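Setting Up a Shared Dish Library for Community Events

Published by the Broltent Neighborhood Resource Office
Prepared by Salamatu Yusuf, Lending Services
Last revised 25 September 2022

This guide is intended for residents' associations, clubs, and places of worship that wish to lend reusable tableware to their members. It covers the collection of stock, storage, lending records, washing, and replacement. It is based on the procedures in use at the Broltent lending room and at the smaller branch in Trarnia.

Colored plastic bowls on a green tablecloth 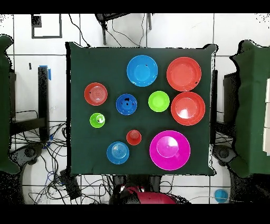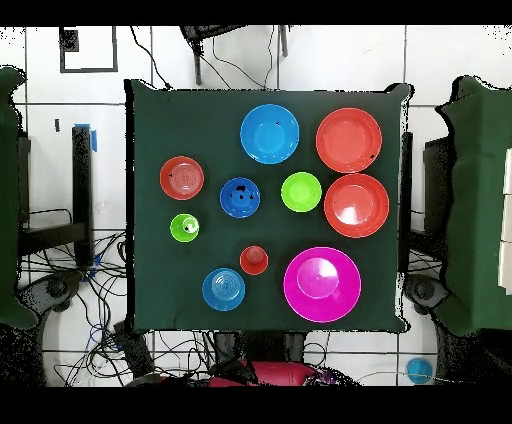

Before You Begin

A dish library is a stock of plates, bowls, cups, and serving pieces that members may borrow for an event and return afterward. It replaces disposable tableware at picnics, birthday parties, memorial gatherings, and meetings. The work involved is modest, but it is regular, and a library should not be opened until at least two people have agreed to share the duties described in this guide.

Please confirm the following points in writing before any stock is collected:

Where the dishes will be kept, and who holds the keys.
Which sink or dishwasher may be used, and at what hours.
Who may borrow. Most groups begin with their own members and consider outside requests after the first season.
Whether a deposit will be taken.

If the storage space belongs to another organization, ask for a short letter of permission. A verbal agreement is easily forgotten when staff change. The Trarnia branch had to move its stock at short notice for this reason, and the move took most of a month to put right.

Step 1: Decide on the Size of the Stock

Look at the events your group held during the past year and note the attendance at each. Plan for the usual event, and treat the largest one as an exception. A group whose meals normally serve 54 people does not need to own 500 place settings because of a single summer festival. For such occasions, it is more practical to borrow from a neighboring library.

For each guest, allow one plate, one bowl, and one cup. Add a small reserve for pieces that are dropped or set aside for rewashing. Serving bowls and platters should be counted separately, according to the number of tables.

Groups that regularly serve soup or stew should give priority to deep bowls. Groups that mostly hold coffee hours may leave bowls out of the first purchase altogether.

Step 2: Collect the Dishes

Stock may be bought new, bought secondhand, or donated. Most libraries use a mixture of the three.

Donated pieces should be inspected on arrival, under good light. Run a finger along the rim of each piece to feel for chips. Hold plastic pieces up to a window and look for fine cracks, particularly at the base. Return or recycle anything that is cracked, sticky to the touch, warped, or strongly scented. A donor should be told at the time of drop-off that not every piece will be kept.

The choice of material deserves some discussion within the group:

Plastic is light, stacks well, and is suitable for children. It scratches over time and should not be used in a microwave oven unless the maker states that it is safe.
Stainless steel lasts longest but becomes hot to hold when filled with soup.
Ceramic is pleasant to use and simple to clean. It is heavy, and a full crate should be carried by two people.
Enamel is a good choice for outdoor use. Chipped enamel should be withdrawn from service.

Matching sets are not required. Many borrowers prefer a mixed table, and a mixed stock is much easier to replace piece by piece. What matters more is that pieces of the same type nest properly. Bring a sample bowl along when buying secondhand and test the fit before paying.

Step 3: Sort and Pack

Dishes should be lent in fixed sets and not as single pieces. Fixed sets are quicker to check out, and a missing item is noticed at once.

Pack each set in a lidded crate. The standard crate at Broltent is a Brondero stacking crate with a hinged lid, though any clean, rigid crate with handles will serve. Line the bottom with a folded dish towel. Place plates on edge along one side, bowls nested in the middle, and cups upside down in the remaining space. Do not fill a crate above the level of the handles.

Give every crate a number, painted or written in permanent marker on both short ends. Tape a contents list inside the lid. The list should show the type of piece, the quantity, and the date of the last full check. Cover it with clear packing tape so that it can be wiped.

Serving pieces should travel in a crate of their own. Long spoons and ladles may be wrapped in a towel and laid across the top.

Step 4: Set Up the Lending Record

A bound notebook is sufficient for a small library. A spreadsheet may be kept as well, but the notebook should remain in the lending room, where anyone on duty can consult it.

Each loan should be entered on one line, with the borrower's name and telephone number, the crate numbers, the date out, the date due, the deposit taken, and the initials of the person on duty. On return, add the date in, any missing or damaged pieces, and a second set of initials.

The usual loan period is 3 days. Longer loans may be granted when no other request is waiting. Requests made for December should be submitted early, as the room is fully booked in most years and crates are turned around quickly between events.

Where a deposit is taken, keep it in a sealed envelope marked with the crate number and return it as soon as the crate has been checked. Deposits should never be mixed with other funds.

Step 5: Hand Over a Crate

Open the crate with the borrower present and go through the contents list together. Ask the borrower to sign the notebook only after this has been done. Point out any piece that already has a mark or scratch and enter it in the record - this prevents disagreement later.

Give each borrower a printed copy of the following conditions:

Scrape and rinse all pieces before returning them.
Do not use metal scouring pads.
Do not place crates directly on wet ground.
Report missing or broken pieces without delay. Ordinary breakage is not charged.
Return crates to the lending room in person. Crates must not be left outside the door.

Borrowers who need help with transport should say so when booking. A hand truck can be lent along with the crates at no charge.

Step 6: Wash and Dry

All returned pieces are washed again by the library, whether or not they look clean.

For washing by hand, use three basins: one with hot water and dish soap, one with clean rinse water, and one with a sanitizing solution mixed exactly as directed on the product label. Leave pieces in the third basin for the full time stated. Change the water in every basin as soon as it becomes cloudy or greasy.

For machine washing, place plastic pieces on the upper rack only. Check that cups are secured and that nothing blocks the spray arms.

Dishes must be allowed to air-dry on racks. Towels can transfer food residue from one piece to another and should be kept for crates and countertops. Nothing may be packed until it is fully dry, including the underside of the base, where water often collects in the ring. Moisture trapped between nested bowls will cause an unpleasant smell within a short time.

Food stains on plastic, particularly from tomato or turmeric, can often be reduced with a paste of baking soda and water. Apply the paste, leave it overnight, and wash as usual. Stains that remain are harmless if the surface is smooth. A piece with deep knife marks should be withdrawn.

Step 7: Check and Replace

Carry out a full check of the stock twice a year. Empty every crate, compare the contents with the list, and wash the crate itself. Record the result in the notebook and write the new date inside the lid.

The Broltent room holds 13 crates, and a full check can be completed in one afternoon by a small team. Larger collections may be checked in sections, provided that each section is finished before the next is opened.

Replace missing pieces from the reserve first. When the reserve falls low, publish a short request in the group's newsletter, stating exactly what is needed. A general appeal for dishes tends to produce a great many mugs.

Withdrawn pieces need not be thrown away. Worn bowls may be offered to schools for paint and paste, or used under plant pots. Broken ceramic should be wrapped in newspaper, labeled, and placed in the household trash, as it is not accepted with glass recycling in most districts.

Common Difficulties

Lids that no longer close. The crate has usually been repacked in the wrong order. Compare it with the contents list and repack it with the plates on edge.

Pieces that are stuck together. Fill the inner bowl with cold water, stand the outer bowl in warm water, and wait several minutes. Twist gently. Do not pry them apart with a knife.

Late returns. Telephone the borrower on the day after the due date. If a second call goes unanswered, send a letter and hold the deposit until the crate is received.

Foreign pieces in a crate. Borrowers often return a dish of their own by mistake. Keep such pieces on a marked shelf and note them in the record. The Björklund hall, which lends to several clubs, keeps unclaimed pieces for one season and then adds them to its stock.

Printed copies of the loan form and the borrower conditions are available at the front desk of the Resource Office during regular opening hours. Groups may copy both forms for their own use and replace the office's name with their own.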